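From: Lama Fakhoury
To: Skutstead press list
Subject: Re: Press passes for the council chamber

Thanks to Dima for passing on the council's draft. I've read it through twice and spoken to the press office, so I'll reply to his main points and then take the queries that came to me off-list.

Dima Geagea wrote:
> The new draft says anyone reporting from the chamber
> must hold a pass, and that passes run out each April.
> There are only 10 seats on the press bench. I can live
> with that, but I don't like the line that lets the
> press office withdraw a pass for "unfair coverage".
> Who decides what is unfair? Can we object as a group?

We can, and I think we should. The "unfair coverage" line was not in the version we saw last year. The press office told me it was copied from the rules at Skarnen, where it has never been used. I don't find that much comfort. If it is never used, they can take it out.

1. Withdrawal of passes

I'd like us to ask for the line to be struck out and replaced with plain grounds: lending a pass to someone else, or disrupting a meeting. Any withdrawal should be in writing, with 7 days to appeal to someone outside the press office. 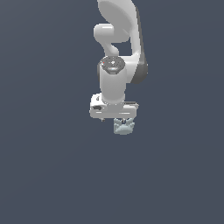

2. Seats on the bench

The draft gives fixed seats to Vestis and the Yammine papers and leaves the rest first come, first served. Tamer Haddad says the fixed seats were empty for most of the spring meetings. I suggest they are released five minutes before the start.

3. Queries

Loan Từ and two others asked about freelance work. 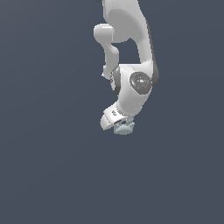 Do freelances need a letter from an editor to get a pass?

Under the draft, a letter or three published pieces from the past year will do. The pieces can be online only.

Several of you also asked about recording. Sound recording is allowed from the press bench and the public gallery, as now. Filming still needs notice by noon on the day of the meeting — an email is enough. 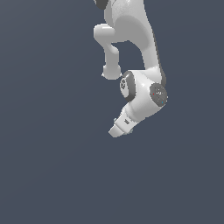
The other change is to the papers. Agendas will go out by email only, and background reports will no longer be printed for the bench. Some 115 people are on the council's press mailing at present, and a good many of those addresses are dead. If you haven't had anything from them since the winter, write and ask to be added again.

Lucrezia Cocco has offered to draft our reply. It has to be under 2000 words, so please send her short comments and say which paragraph of the draft you mean.
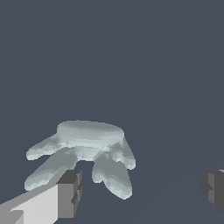
Pale glove-like shape on dark blue. Computer render.

I'll put Lucrezia's text on the list before it goes in. If you don't want your name on it, tell me or her directly.

Lama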